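Learning to cook slowly again

I've been meaning to write this since April, and then the garden took over, as it does. 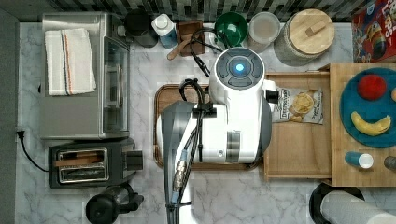 Cleiton Paiva
Home cook, allotment holder and writer of this blog

My grandmother made beans every single day of her life, and for years I couldn't be bothered with them. I bought tins. Tins are fine, I still have a shelf of them, but a bag of dried beans from the little shop in Dimside set me off again in the spring and I haven't really stopped – my poor family!

I start with 500 grams, soaked overnight in the biggest bowl we own with a good pinch of salt. My aunt says salt makes them tough. We've had this argument at every Damasceno family lunch I can remember (that's my mother's side, and they are all loud) and I don't expect to win it now.

In the morning they go on low with a bay leaf, half an onion and whatever garlic needs using up. Then I potter. I answer letters, I water the tomatoes, I come back and taste one. Some batches are ready by eleven and some sulk until well past lunch, and I've given up trying to guess. Older beans take longer, I think.

When they're soft I fry more garlic in plenty of oil for a minute or two, mash in a ladleful of beans and tip the lot back in the pot. Give it another 20 minutes with the lid off. We have them with rice and greens, and on toast the next day with a bit of hot sauce.

Next time I'll try the black ones, if the shop has any left.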